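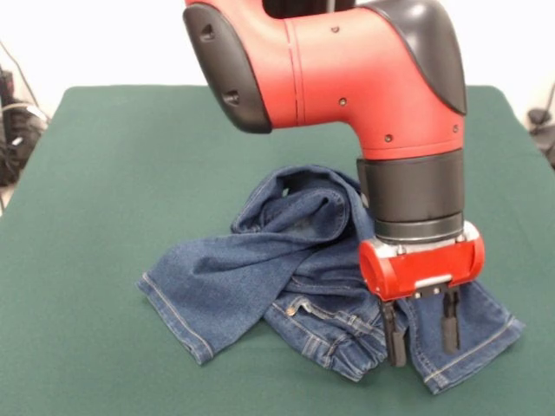
Nadine Khoury

5 min read

Hi all, and thanks for the patience with this one. I know the Urkau fund likes its updates short, so I'll try, but jeans have taken over my life and I have a lot to say about them.

Quick recap for anyone on the Hestilico side who is reading for the first time. We're teaching an arm to sort out a messy pile of clothes by having people drive it by remote control, over and over, and then training on what they did. Each run gets saved with the arm positions, the gripper opening and the video. We call a run a demo. The plan you funded was towels first, then T-shirts, then jeans, and we're now well into jeans.

As of this week we have 1,305 demos we'd be happy to train on. Of those, 300 are jeans. I had hoped for more by September, but denim is slow going! A towel forgives you if you grab it in the wrong spot. Jeans are heavy, the legs twist around each other, and when they land in a heap you have to decide which bit to go for before you move at all. With the red arm pointing straight down and only two slim fingers to work with, you're really choosing one little fold of cloth and hoping it's attached to something useful.

What we ask the drivers to do now is start near the place where the bulk of the pile turns into a leg. Come down slowly, let one finger touch the denim, close, lift a bit, look. If the wrong thing comes up, put it down and go again. We keep those second tries in the data. In the spring we were throwing them out, and the trained arm had no idea what to do after a bad grab (it just hung there holding a pocket). I pushed to change that and I'm glad we did.

The other change is the table. We switched to the dark green cloth, and I'd like to keep it for the rest of the project. The old bare top was shiny and the fingers kept skidding when a driver came down a touch too hard. The felty stuff has some give, and blue denim stands out against it well enough that the drivers stopped complaining about finding the hems. It does collect lint, so there's a lint roller in the expenses. Please don't query the lint roller.

Now the part you'll want. We tested the jeans training last week with fresh heaps, dropped from the same height each time. The arm got hold of a leg and pulled it clear of the pile in 62 percent of tries. Getting from there to a flat pair of jeans is another story, and I don't have a number I'd stand behind yet. Most of the misses were grabs near the waist, where the cloth is thick and the fingers slide off the seam. We have fewer demos of that spot because the drivers, quite sensibly, avoid it. So I've asked them to stop avoiding it. They're thrilled, as you can imagine.

Hand guiding is on hold. You'll remember the proposal had us trying both, with a person pushing the arm through the motion as well as driving it from the controls. We did try it on towels. It felt lovely and natural, but the person's hands and sleeves ended up all over the video, and the training picked up on sleeves. We may come back to it for short corrections, and I've moved that time over to remote driving for now. If anyone at Hestilico objects, shout.

Money: we're on budget apart from the gripper fingers. We've worn through 2 sets, mostly from pressing down on zippers, and I'd like to order spares through Semaan before the next block of recording. The quote is in the shared folder.

Coming up next is a round of waist and pocket grabs, then stiffer denim, then the black jeans everybody is dreading. I also want to have Garkumari's drivers try our controls for a few days, to see how much of our data is just our own team's habits. They've said yes in principle and we're sorting out dates.

Questions are welcome, and so are old jeans, any size, as long as they've been washed.

Contact: Nadine Khoury, Garment Handling Project | © 2019 | Back to top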